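[collect-discuss] Re: how many starts per task before we freeze the set?

From: Zoila Mamani
To: collect-discuss
Date: 2025-06-30

Gilang Pattinasarany wrote:

> We have 200 good demonstrations of the basket task now, all from the
> Hamilby bench. Before I freeze the set for training I would like to
> know if people think that is enough, or if we should keep going.
> The loss curves looked fine on the May set, but the policy stalled
> a lot in the first second or two of a rollout. It would sit there
> and drift. I suspect the starts are too much alike. I also don't
> know what to do with the takes where the wrist view is soft. Drop
> them? Keep them? There are more of those than I expected.
>
> Gilang

Gilang, thanks for putting numbers on this. I went through the set over the last couple of evenings and have some comments. Sorry for the length.

First, the count. I get 237 takes in the folder, and you say 200 are good. I assume the other 37 are the ones marked as failed or aborted. Please don't delete those. Move them to a separate folder with the same naming, so that whoever wants to train a success detector later can find them. On the Bedoya project we threw ours away and had to record failures on purpose months afterward, and staged failures don't look much like the natural ones.

Second, the starts. I think you are right. I sorted the good takes by starting joint position and they fall into 4 tight clumps. That matches how most of us work: the operator parks the arm in a comfortable place, presses the pedal, and goes. The policy then learns very well what to do from those 4 places and has little to go on between them. If the target is near the middle of the wrist view in every first frame, the policy never learns to go and find it.

What I would add is a batch where the basket begins near a border of the view, or mostly out of it, and the operator has to bring the arm over. The first frames of such a take are mostly blank work surface, with the orange basket down in one corner.

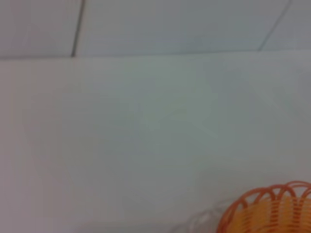
How many of these off-center starts do we need? I would record 20 for each of the existing clumps, train once, and look at the first two seconds of the rollouts before deciding on more.

When you record them, please move the basket as well as the arm. If only the arm changes, the basket stays at the same spot on the bench and the policy can memorize the spot. Shift it by a hand's width or more between takes, and turn it now and then. Don't follow a grid. People who follow a grid tend to go through it in order, and then the lighting changes along with the position as the afternoon goes on.

Third, the soft takes. I would keep them. The camera at the wrist has fixed focus, and the robot will get the same soft view when it runs on its own. If we train only on sharp frames, the first blurry one at run time is something new to it. A basket with a strong color against a pale surface still gives the network plenty to work with even when the texture is gone. The ones I would drop are those where the lens was bumped partway through and the view shifts. Takes 61 and 62 look like that to me, but please check.

A pale object on the same pale surface is a different matter. I had trouble finding the outline myself in some frames, and I knew where to look. If the fixed overhead camera shows it clearly, fine. If it doesn't, the label should say "unclear" and we should stop guessing. The Kindidix labeling sheet has no such option at the moment. I can add the column this week unless somebody objects.

Fourth, the pauses. A lot of takes have a still stretch at the beginning, after the pedal and before the arm moves. The longest I found was just under three seconds. This may explain as much of the stalling as the clumped starts do. The policy is copying the wait. Trim everything before the first real motion, using the joint velocities and not the video, and leave a few frames of margin. I have a script for that from the Cavine work. It needs the paths changed but it runs. Send me a message off list and I'll pass it on.

If you have time for only one thing before the freeze, do the trimming. It needs no bench time and you can compare the old and new runs on the same 200 takes. If you do both together we won't know which one helped.

One question back to you: are the gripper openings logged as commanded or as measured? The two columns in the header have the same name, and I used the first one. On a thin rim like that of the basket the difference matters, because the fingers stop early and the command keeps going.

Zoila

--
You are receiving this because you are subscribed to collect-discuss.
To leave the list, send a message with the word "unsubscribe" in the subject line.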